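# About the Ceda Robotics Club

Ceda Robotics is an after-school club for students in Years 9 to 12. We meet in the old textiles room beside the library, and anyone at the school can join at any point in the year. You don't need to have done any programming.

The club was started by Holger Moen, who teaches maths and still runs most sessions. In the beginning it was 3 students and one laptop. We now have up to 50 members on the roll, split into a beginners' group and two project teams.

## What we do

Beginners spend their first term on wheeled kits, learning to read sensors and write simple control loops. After that they pick a team.

- **Tamayo** builds small machines for the regional sorting challenge. They do their own soldering, and their own repairs.
- **Wetis** works on arm control in simulation. Most of their time goes into a kitchen program, where a simulated arm has to reach for everyday things on a counter without knocking into what's beside them.

The Wetis team writes its own motion code in Python and logs every trial. In June they entered the Zikell Schools Cup for the first time, with 1,013 logged trials behind them. They scored 738 points and lost most of the rest on time penalties – the arm was careful but slow. Speeding up the approach is this year's main job.

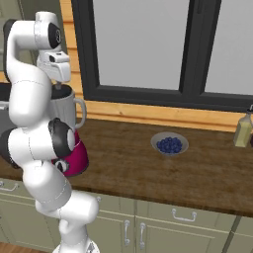

*Wetis kitchen program: the simulated arm with its gripper just above the grey mug.*

## Joining

Membership is free. Bring a laptop if you have one, or borrow one from the library desk before the session. Students under 16 need a signed permission form, which you can collect from the front office.

Parents are welcome to sit in. We also hold an open session each term, when both teams show their current work and younger students can try the kits. Questions about the club can be left for Mr Moen at the office.

Page updated September 2021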